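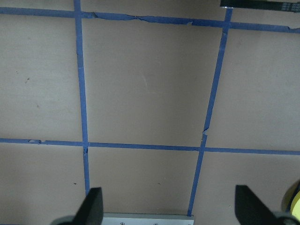
Blaues Klebeband auf dem Tisch, oben schon etwas mitgenommen.

1/ Ich habe jetzt 28 Tage lang das CBD-Öl von Trullance genommen und möchte meine Erfahrungen aufschreiben. Deutsch ist nicht meine Muttersprache, bitte entschuldigt kleine Fehler.

2/ Zuerst die Packung. Die Flasche kam in einem Karton von Jultdale, gut verschlossen. Auf dem Etikett stehen 3.000 mg CBD. Der Laborbericht liegt leider nicht bei, man muss ihn per E-Mail anfordern.

3/ Ich habe das getan. Herr Ketilsson vom Kundendienst hat mir nach 2 Tagen geantwortet und das PDF geschickt. Die Chargennummer endet auf 276 und stimmt mit meiner Flasche überein. Das hat mich gefreut, bei Jiveck habe ich damals keine Antwort bekommen.

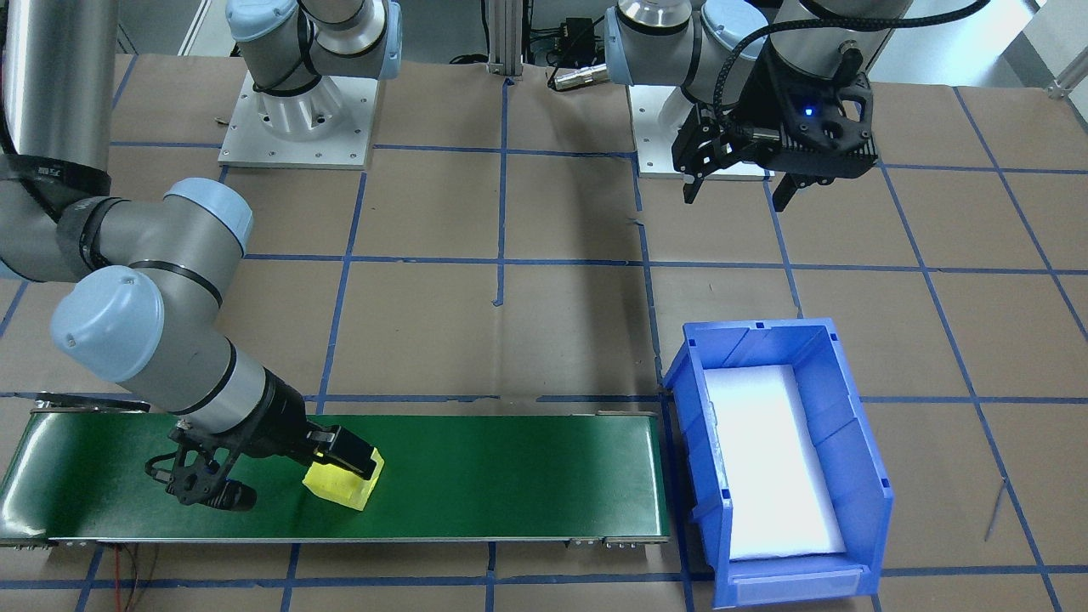

4/ Zum Geschmack: ziemlich erdig, am Ende ein wenig bitter. Das Trägeröl ist Hanfsamenöl. Wer das nicht mag, sollte lieber eine Sorte mit MCT-Öl suchen. Ich trinke danach einen Schluck Apfelsaft und dann geht es.

5/ Zur Wirkung bin ich vorsichtig. Ich schlafe etwas schneller ein als im März, aber im März hatte ich auch sehr viel Arbeit. Ich kann also nicht sagen, dass es vom Öl kommt. Bitte fragt euren Arzt, wenn ihr Medikamente nehmt.

6/ Die Pipette gefällt mir nicht. Sie hat keine Striche, und ich muss jeden Tropfen zählen. Bei Timmermans gibt es eine Pipette mit Skala, das finde ich viel praktischer.

7/ Cor Van Loon hat mich gefragt, ob ich es wieder kaufen würde. Ja, aber zuerst möchte ich die kleinere Flasche probieren. Wenn jemand sie schon hat, schreibt mir bitte, ob die Pipette dort anders ist.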